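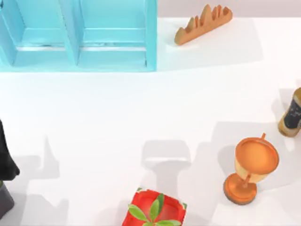

La table simulée de Voltitz, avec le gobelet à pied orange et l'étagère bleue.

Vasanthi Nair m'ouvre son écran à 9 heures, café à la main, et je comprends vite que je vais passer la matinée devant une table qui n'existe pas ! Chez Voltitz, elle récolte des démonstrations : quelqu'un pilote les deux bras à distance, le logiciel garde tout, et le modèle apprend là-dessus. « On vise 3000 essais. Hier j'en ai jeté 118 – trop d'hésitations. » 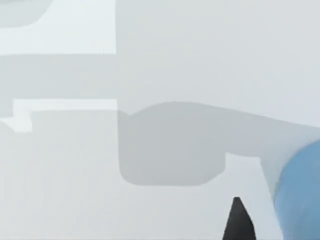
De tout près

Les vues rapprochées me laissent perplexe : du gris, du blanc, une pointe de pince noire, un bout de bleu. « Toi, tu t'y perds. Le modèle, lui, il a l'autre vue pour se repérer », rigole-t-elle.

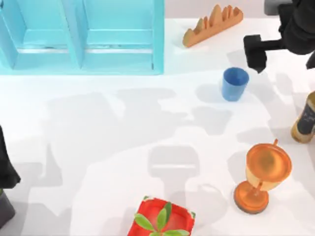
Dernière modification de la page : mai

Je demande si on s'ennuie, à force. Anil Kurian, son collègue, lève la tête : « Après 100 prises, j'en rêve la nuit. Alors on tourne, cinq opérateurs, chacun a sa façon d'approcher un objet – et c'est ça qu'on veut. »

J'ai essayé, bien sûr. Vasanthi a classé ma prise dans les ratés, sans un mot.

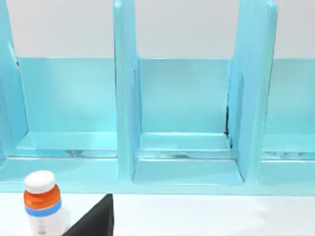
Flacon et doigt de pince, au pied des casiers vides.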